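# Sleeves

I joined the Dollthorpe robot club because Noémi Fekete told me there'd be biscuits, and there were, for the first week. After that it was just Ottó Kerekes and his rules and a trestle full of other people's laundry.

We were meant to be building something for the October contest. Every other club had gone for football or mazes, and Ottó (who's sixteen and talks like a bank manager) said we'd fold clothes. Clothes! I can't even fold my own, ask my mum. But he'd already filled in the form, and he'd named our arm Csonka after his gran's dog, so that was that.

My job was grasps. You pick a bit of the T-shirt, you send the gripper down, you write in the book whether it held. Noémi did the code and shouted numbers at me across the room. By that Sunday we were up to 234 goes and I'd started dreaming about hems.

"Try the collar," Ottó kept saying. "Everyone grabs the collar."

"The collar's rubbish," I said. "It slides. Look at the book, it's slid 58 times."

He went off to sulk by the radiator and I had the laptop to myself, and I thought, well, how do I get a T-shirt off the floor at home? I grab a sleeve. I always grab a sleeve, right at the end, and sort of flap it. So I chucked the pink one down in a heap, no smoothing, no cheating, and shoved the green one over to the side, and I typed in the sleeve and held my breath.

"You've not told it which way up it is," said Noémi, leaning over.

"Do I tell you which way up your jumper is?"

"Sometimes, yeah."

Csonka went down, dead slow, whining the way it does, and closed. I grabbed the pen. Ottó had come back from the radiator by then and was pretending to look for his scarf.
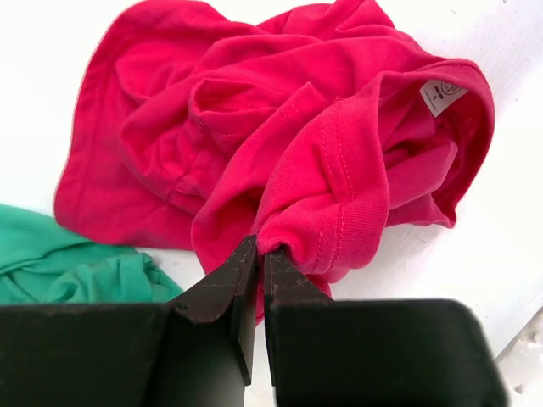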